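Customs brokers have been asking what the November change to origin paperwork does to small shipments, so I worked one through.

The test case is an order from Stikel, a parts wholesaler, to a buyer in Fitavdale: 43 cartons, four tariff lines, one invoice. Under the old procedure a single declaration covered the lot. Under the new one each line needs its own statement of origin, and any line without one pays the full rate.

Three of the lines were simple. The last was a bracket cast in one country and finished in another. Danica Pešek at Matoušek, the forwarder, spent most of Saturday on it and got the finishing share to 26 percent of value, too low to change the origin. The full rate applied, and the duty on that line came to 810 euros.

The buyer can claim it back if the foundry sends a corrected certificate. Ludmila Trnka filed the claim and expects a long wait. My own view is that the rate matters less to firms this size than the hours spent on the forms.

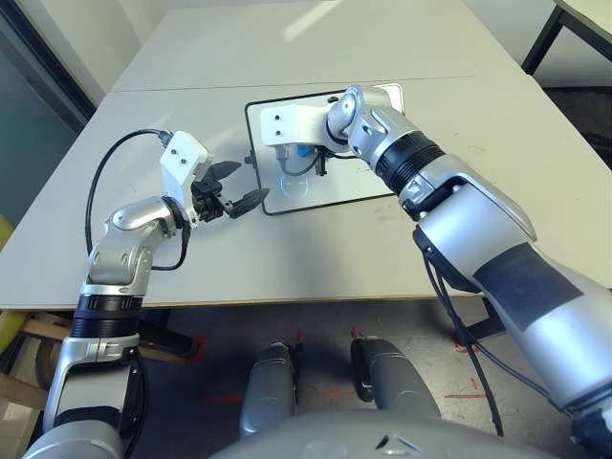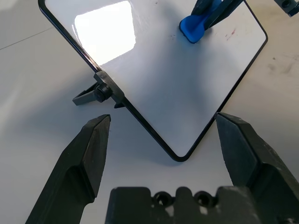 **Filed under:** Trade and Customs

Next post: the same shipment routed through Womeo's bonded warehouse, with storage costs included.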